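Clokine (software)

Clokine is a software package for preparing demonstration recordings used to train robot control policies. It takes video and motion data collected with hand-held grippers, checks the recordings for faults, recovers the path of the gripper through space, and writes the result in a form that a learning program can read. The package is best known for its handling of occlusion, the condition in which an object close to the lens hides most of the surroundings. It is maintained by a small group of developers at Iltalach, a robotics laboratory, and is used there mainly for work on cloth handling.

Contents
1 Background
2 Design
2.1 Import and alignment
2.2 Pose recovery
2.3 Segment review
2.4 Export
3 Occlusion handling
4 Use with control policies
5 Limitations
6 See also

Background

Robot learning from demonstration depends on records of a task being carried out by a person. In one common approach the person holds a gripper fitted with a wide-angle camera and performs the task directly, without a robot being present. The position of the gripper at each moment must then be worked out from the video, usually with the help of an inertial sensor. The recovered path serves as the example that the control policy is trained to follow.

Early tools at Iltalach treated this step as a single batch job. A recording was either accepted or rejected as a whole. Rajkumari Pandey, who ran the laboratory's folding study, found that this practice discarded long recordings on account of short faults, and that the loss fell most heavily on tasks involving towels, sheets and clothing. A recording of a rigid object such as a cup usually passed. A recording of a bedsheet being lifted often failed, as the cloth rose in front of the lens and the tracking program lost its reference points.

Work on a replacement began as a set of scripts written by Lakmal Gamage. The scripts divided each recording into short segments and judged each one separately. Noboru Nakajima later rewrote them as a single program with a shared file format, and the name Clokine was adopted at that stage. The review interface was added by Lụa Lưu.

Design

Clokine is arranged as four stages, each of which reads from and writes to a project folder. A stage may be run again without repeating the ones before it. Settings are kept in a plain text file, and a copy of that file is stored with every set of results so that a run can be repeated later.

Import and alignment

The import stage reads video and sensor data and places them on a common clock. Small differences between the clocks of the camera and the inertial sensor are corrected by comparing the rotation seen in the video with the rotation measured by the sensor. Recordings in which the two cannot be matched are marked for manual attention and are not passed on.

This stage also applies the lens model. Wide-angle lenses bend straight lines strongly toward the rim of the picture, and an error in the lens model leads to an error in the recovered path. Clokine accepts a separate calibration file for each camera. It does not attempt to estimate the calibration from the recording itself.

Pose recovery

The pose stage estimates the position and orientation of the gripper over time. It selects distinct points in the video, follows them from one picture to the next, and combines their motion with the sensor data. Points on walls, ceilings, floors and heavy furniture are preferred, on the assumption that these do not move. Points on handled objects are excluded where they can be identified.

Each estimated pose is stored with a confidence value. The value falls when few fixed points are in view, when the points are gathered in one part of the picture, or when the video and the sensor disagree. Later stages rely on this value more than on any other, and a large part of the program's documentation is given over to its meaning.

Segment review

The review stage divides a recording wherever the confidence value crosses a chosen limit. The resulting segments are given one of three labels: usable, doubtful or rejected. Doubtful segments are shown to a reviewer, who sees the video beside a plot of the recovered path and may change the label or move the segment's ends.

In the default settings a segment must contain at least 30 consecutive pictures in order to be kept. Shorter segments are joined to a neighboring segment when the path between them is smooth, and are otherwise removed. The limit was chosen for folding tasks, and the documentation advises users working on faster motions to set their own.

Export

The export stage writes the accepted segments as sequences of pictures, gripper poses and gripper openings. Two output layouts are supported. The first is a general layout with one folder for each segment. The second is the packed layout used by Nseir, the laboratory's training program, in which many segments are stored in one file to reduce loading time. Rejected material is not deleted from the project folder and can be brought back if the settings are changed.

Occlusion handling

The treatment of occlusion is the main difference between Clokine and the scripts that preceded it. When a piece of cloth is close to the lens, it can fill most of the picture. The wrinkles in the cloth offer many points that are easy to follow, and a tracking program that makes no distinction between moving and fixed surfaces will follow them. If the cloth then shifts, the program concludes that the gripper has moved in the opposite direction. 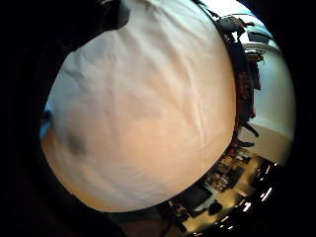
Pale, wrinkled fabric close to the lens of a hand-held gripper. The room remains visible along the right and lower edges.

Clokine addresses the problem with a mask that separates near, flexible surfaces from the rest of the picture. The mask is produced by a small neural network trained on hand-marked pictures. The first training set held 344 such pictures and was prepared by Arif Khondokar, who also wrote the marking guide. Points that fall inside the mask are left out of the pose estimate. Those outside it are kept even when they occupy only a narrow strip, as a wide-angle lens often retains a view of the wall, floor or ceiling beside the obstruction.

When too few points remain, the program turns to the inertial sensor alone. Sensor readings are reliable for a short time only, and the confidence value is lowered steadily until fixed points are found again. On their return, the path is corrected in both directions, so that the error is spread over the gap and does not appear as a sudden jump. If the correction needed is larger than a set limit, the gap is rejected and the recording is divided at that point.

Shadows and stains on cloth caused difficulty in early versions. A dark patch with a soft edge was at times taken for an opening in the fabric, and points near its border were wrongly treated as background. The marking guide was revised so that such patches are always marked as part of the cloth.

Use with control policies

Policies trained on Clokine output are run at Iltalach on a two-armed system known as Gollitz. The confidence values are passed to the training program as weights, so that doubtful segments have less influence on the result. Users may turn the weighting off, in which case all accepted segments count equally.

Pictures in which cloth covers most of the view are kept in the training data when their poses are considered sound. A robot performing the same task with the same kind of camera will meet similar views, and a policy that has never been shown them has no basis for choosing its next movement. The earlier scripts removed these pictures along with the faulty ones.

Limitations

Clokine assumes that the surroundings are fixed. Recordings made in rooms where people or carts pass through the background often need manual review. The mask network was trained mainly on indoor material with light-colored cloth, and its results on dark or patterned fabric are less consistent. Clear plastic film is not supported.

The program does not run in real time, and a person collecting demonstrations cannot learn from it during a session whether a recording will be accepted. A lighter checking tool intended for use between recordings is kept in the same code repository but is described by its authors as unfinished.

See also

Camera calibration
Imitation learning
Inertial navigation
Visual odometry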